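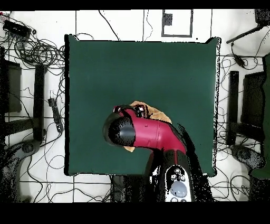 A towel folded on too small a surface will never come out square, one visitor remarked at the end of the morning, and asked whether the report could say so. The point was well made and is gladly recorded, as surface and space took up much of the discussion.

The visit to the Saster linen centre at Skonville took place on 12/05/2018 and was attended by 64 guests, divided into 4 groups. The programme covered the sorting hall, the drying room, the folding room and the linen store. Tea was served in the Gallagher building on arrival, and the groups set off in turn.

In the sorting hall, linen is separated by weight and then by colour. The centre handled 2478 pieces in the week before the visit, of which 1468 were towels. Guests were shown the difference between a hand towel that may go back into use and one that must be set aside for cleaning cloths. The test is made by touch and takes a few seconds – thin patches near the hem are the usual sign.

The folding room held the attention of most groups for longer than planned. Work was laid out low, on a dark green square placed on the white tiled floor, with tan cloth that showed up plainly against it. Several guests asked about the choice of colours, and the staff replied that a plain dark ground makes a crooked edge easier to notice.
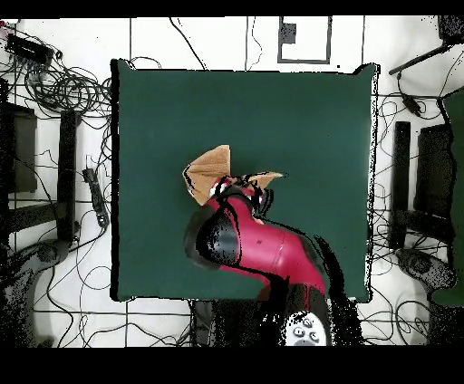

Nomton Institute – Department of Household and Linen Studies

Members of the department had asked in advance to see how a crumpled piece is opened out before folding. The centre's advice is to find a corner first, then follow the hem to the next one. Shaking is discouraged with heavier towels. A piece should be smoothed from the middle outwards, and any part doubled underneath should be drawn clear before the first fold is made.

There was some debate about halves and thirds. The centre prefers thirds for bath towels, as its shelves are narrow. The department teaches halves, and will continue to do so for the present.

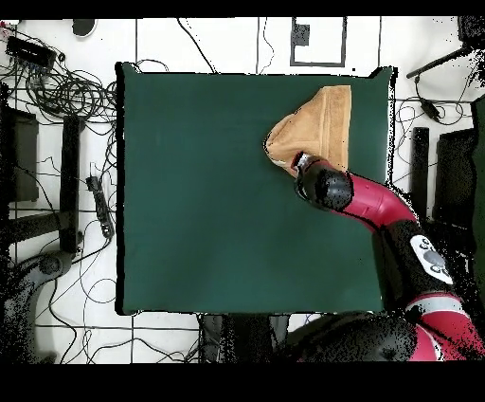 The linen store and closing discussion

Shelves in the store are labelled by size, and folded edges face outwards so that a pile can be checked at a glance. New stock goes in at the bottom. Guests remarked on the good order of the room, although the aisle was narrow for a full group and those at the back had difficulty hearing.

Discussion afterwards returned to the towel and to the question of corners. It was generally agreed that beginners hurry the first fold and then try to correct it with the second,
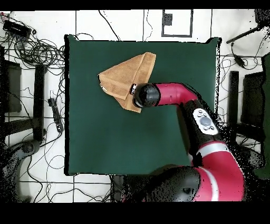
and that it is better to open the piece again and begin afresh. The centre has kindly offered printed notes on this subject, which will be placed in the department's reading room.

A return visit has been proposed for July, with smaller groups and more time in the folding room. Members wishing to attend should give their names to the department office. Flat shoes are advised.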